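Girnside 50 Solar Rain Gauge Logger
Biltach Field Instruments

Home > Weather and Water > Loggers

In stock, ships Thursday

I've been selling rain gauges for long enough to have strong feelings about them, and my strongest feeling is that I hate driving out to change batteries. My own test gauge sits on a hillside up at Midtbø, at the end of a track that eats tires, and for years I made that trip every time the voltage sagged. So when we started drawing up the Girnside I wanted a logger with no battery in it at all!

It runs from a small solar panel on the lid and stores its charge in a pair of capacitors. With the capacitors full it'll carry on for 247 hours in total darkness (I put one in a closet and left it there, very scientific). After that it goes to sleep, keeps everything it has already saved, and starts logging again once there's enough light. You will lose readings while it's asleep, so if you're far enough north to get long dark winters, have a look at the Drelbridge panel further down.

The bucket tips at every fifth of a millimeter, and each tip gets its own time stamp. I know a lot of you work in inches. The download software switches between the two, and you can change your mind later without messing up the file.

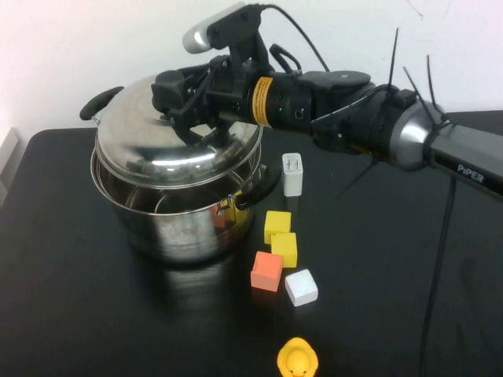
PiPER arm with its gripper on a steel pot lid

Setup is pretty painless. You need a post, a level and a wrench, and you want to be well clear of trees and walls. Push the button under the collar until the light blinks, open the app on your phone, and give the station a name. Please do give it a name. I have a folder full of files called "station" and I have no idea which hill any of them came from.

What's in the box

Logger with solar lid
Tipping bucket and funnel
Leaf screen
Post clamp with four bolts
Bubble level
Printed guide, in fairly large type

Details

Part number: 704
Memory: 400 days at one reading a minute, plus tips
Radio range to phone: 50 feet in the open
Funnel: powder-coated aluminum
Warranty: three years

Add-ons

Drelbridge panel. A bigger solar panel on a six-foot lead, so you can point it south while the gauge stays level. I use one at Midtbø from October on and wouldn't be without it.

Spare leaf screen. Buy two if you have birches nearby.

Can I leave it out in snow?

You can, and it won't be harmed, but it isn't heated. Snow piles up in the funnel and gets counted whenever it melts, so take your winter times with a pinch of salt.

Does it fit my old Biltach post?

Yes, if you bought the round one. The square posts need an adapter, so drop me a line before you order and I'll put one in the box.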